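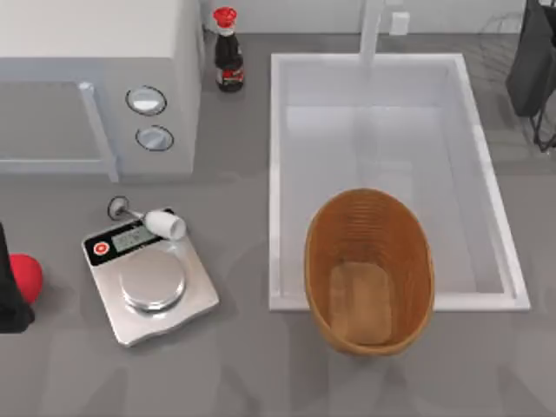 Rendered countertop with a white microwave and a bottle of soy sauce.

February 19, 2024

I moved my recipe notes out of Tetero over the weekend. The export gave me 209 files, one per recipe, in a format that is nearly plain text. Nearly, in that every ingredient line ends with a stray tab, and fractions come through as a single character that Grakel refuses to search.

Fixing the tabs took one pass with find and replace. The fractions were slower. I ended up converting everything to grams, which I should have done years ago. A cup of flour in my older notes could mean anything depending on which book I copied it from, so 43 recipes are now marked "check weight" until I make them again.

Tags did not survive. Tetero stores them in a separate index and the export leaves that out. I rebuilt two levels by hand — main ingredient and cooking method — and dropped the rest. I never searched by season anyway.

Photos are still in the old account. Leemans offers a bulk download, but it renames each file with a string of digits, and matching them back up is a job for March.

Search now works offline, including on the train to Civonport. The braised eggplant recipe still lists soy sauce twice. I left it, pending a test of which amount is right.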